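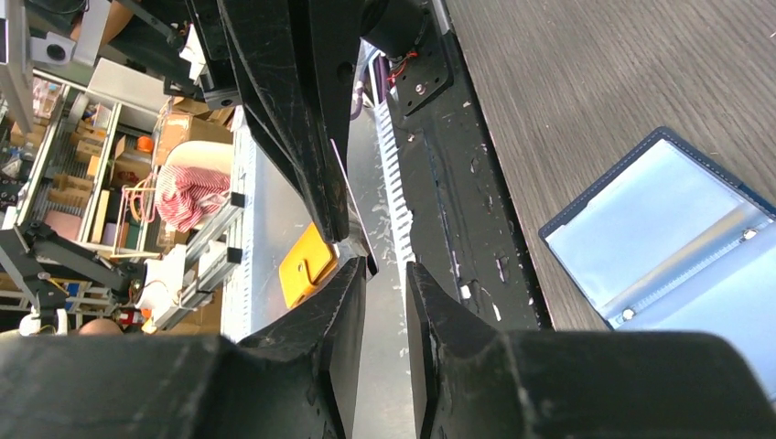
Right gripper up close. Those fingers have had a semester.

Okay, I promised a thread about the two-arm project and I'm finally doing it with a bagel in one hand, so forgive the typos.

Quick background for anyone new: I'm in the robotics club at Palacios, and this year our group is doing bimanual stuff, meaning two arms working on one table and (in theory) helping each other. The project is called Skirus. I didn't name it. I voted for Gary and Linda.

We're in room 211, the one with the door that sticks. If you've ever heard someone yell "PUSH AND LIFT" down that hallway, hi, that was us.

The whole goal is to get the arms to tidy a tabletop. Pick a thing up, pass it across if the other arm has a better shot at it, set it down where it belongs. A three-year-old can do this. We have been at it since September.

So how do you teach them? We do it by demonstration. One of us drives both arms through the job, everything gets recorded, and then we train a model on all the recordings and hope it picks up the idea and not our bad habits.

It picks up the bad habits.

I have this thing where I pause before I close the gripper. Tiny pause, like I'm about to sneeze. After we trained on a big batch of my demos the robot started doing the pause too!! Everyone could tell right away. It was like hearing your own voice on an answering machine.

We're at 1479 recordings as of last night, which sounds amazing until I tell you we tossed 277 of them. Driver dropped the thing, driver forgot to hit stop, driver got a text. I was the driver for a lot of those.

Our original plan said 1000 and done. Cute plan. We hit 1000 in February and the model could do exactly one corner of the table.

That was my favorite lesson of the year, by the way. We had set everything out neatly in the same spots, every single time, since that felt scientific. So it learned those spots. Move something over by the width of your hand and it would reach for the old place with total confidence and grab air.

Now we shuffle the table between every run. Different spots, different angles, stuff turned around. It's slower and it's annoying and the results got way better within a week.

Next post is for the two people who asked about handoffs, because I have feelings about handoffs.

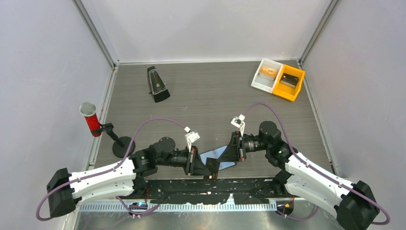
When both arms go for the middle, you've got two problems at once. One is don't crash. The other is who lets go first. People solve the second one without thinking - you feel the other person take the weight and you release. Our arms don't feel much of anything, so the timing has to come from what the cameras see and where the joints are.

First version: the giver let go too early. Clunk. Every time, clunk.

Second version: the giver wouldn't let go at all, so you got a slow tug of war between two machines until somebody hit the stop button. I have a video of this that I'll post if we place at Zulcombe. It's my blackmail material against the entire software team.

What helped was so boring. We made a rule for the humans: receiver closes, everybody holds still for a beat, then giver opens. Same order every time, no freestyling. Once all of the demos looked like that, the model stopped guessing.

I know that sounds like the opposite of what I just said about shuffling the table. I went back and forth on it too! The way I think of it now is mix up WHERE things are and stay strict about the ORDER you do them in. Someone smarter than me can put that in real terms.

Also, flat floppy things are evil. A block has sides. You can be sloppy with a block. With a sheet of anything you have to come in low and get a finger under it, and if you're a hair too high you close on nothing, and if you're a hair too low you're scraping the table and making a noise that clears the room.

We keep a notebook for scraping incidents. There's a column for whose turn it was. I'd like that column removed.

Somebody asked if driving two arms at once is hard. Yes, for the first couple of hours it's pat your head and rub your stomach. Your left hand wants to copy your right hand. Then one day it clicks and you start reaching for your coffee with an elbow motion that makes no sense for a person.

Best drivers in our group so far: the drummer, and the guy who plays way too many video games. Worst driver: me, on a Grotlow bar and no lunch. (Grotlow bars are the ones in the vending machine by the stairs. They taste like a library. I've had so many.)

Okay, the competition. Zulcombe is the student meet, and our event is tabletop tasks. You get your own workcell, the judges set out the items however they like, and then it's hands off. No nudging, no "oh, can we restart that one." You stand behind the line and suffer.

Scoring is mostly on stuff ending up in the right place, with a smaller chunk for time. We decided early that we don't care about time. Last year's team went for speed and launched something off the table in the opening run, and they still bring it up at every meeting like a war story.

Latest test night went like this. Clean start, good pick, nice calm handoff, and then the left arm just hung there for so long that we all started whispering at it. Go. Go. You can do it. It went! And it put the thing down in the wrong bin. We cheered anyway.

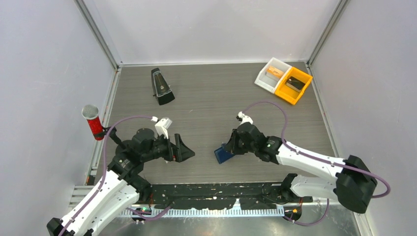 Menaka Navaratnam: how do you decide which recordings to throw out? We keep arguing about whether a clumsy run that still ends okay should stay in.

Ooh, we fight about this constantly. Where we landed: if the driver fumbled and then fixed it, keep it. Those runs are gold, they show the robot how to get out of trouble. If the driver just wandered around lost for a while and got lucky, toss it.

We had a stretch where we kept only the perfect ones, and the model was gorgeous right up until the first mistake and then it had no clue. It had never seen a mistake. It would miss a grab and carry on like it was holding something, carry the nothing over to the bin, and set the nothing down very gently.

So now we have a "bobble" tag. Anything tagged bobble gets watched by two people before it's kept or dumped. Takes forever, but you can do it on the couch.

Oh, and write the reason down when you toss one! We didn't at first, and now there's a whole pile of early deletes marked "bad" with no explanation, and no one remembers what was bad about them.

What's left before Zulcombe: more runs with stuff close to the walls (the arms get weird near the walls), a better startup checklist, and somebody needs to redo the cable ties because I did them in a hurry and it shows.

If you're at Palacios and want to try driving, come by in the evening, any time after 6. No experience needed, you don't have to code, and we'll put you on blocks first. Floppy stuff is for people we're mad at.

Bring your own snacks. The Grotlow bars are sold out and I'm not saying whose fault that is.

More after the next training run. It finishes at 4 in the morning, so I'll be asleep, but I'll post the numbers when I'm up, even if they're ugly.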